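Science Corner > Everyday Stuff > How Does a Spray Bottle Work?

27 April 2019
By Levente Deák

Have you ever squeezed the trigger on a spray bottle and wondered how the water gets all the way from the bottom up to your finger and then out of the nose in a lovely cool cloud? I have, many times, usually when I was supposed to be watering my aunt's ferns in Brisbridge. Let's find out together, and please stop me if you get thirsty!

Inside the sprayer head there is a tiny pump. It has a little tube called a cylinder, and a part called a piston that slides in and out of it, a bit like your thumb sliding in and out of a toy whistle. When you pull the trigger, you push the piston in. When you let go, a spring pushes it back out again.

Now comes the clever bit. As the piston slides back, it leaves extra room behind it, and the air in there gets spread very thin. The air in the bottle is pressing down on the water all this time, so it pushes some water up a long straw (the grown-up name is a dip tube) to fill the space. Squeeze again, and the water has to go somewhere. It can't go back down, for there is a valve in the way – a tiny door that only opens in one direction – and so out it goes through the nozzle.

The hole in the nozzle is very small. Water that is pushed hard through a very small hole breaks up into drops, and that is your mist. On many bottles you can twist the tip to change the mist into a thin jet, which is much better for surprising your brother.
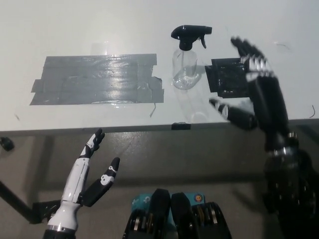

Spray bottles come in all sorts of shapes, but the parts you hold are nearly always the same. The head screws onto the bottle, so you can take it off when you need a refill. A see-through bottle is my favorite kind for learning, like the clear plastic one standing on the white table, with its black head and the curved trigger hanging under the nozzle. With a clear bottle you can check how much water you have left just by looking.

Try this at home, over the sink. Fill a clean, new spray bottle with plain water and count how many squeezes it takes before the first drop comes out. Mine took 7! Those first squeezes are clearing the air out of the pump and the tube. Then squeeze once more and look for the mist – it should come right away, now that the water is already waiting at the top.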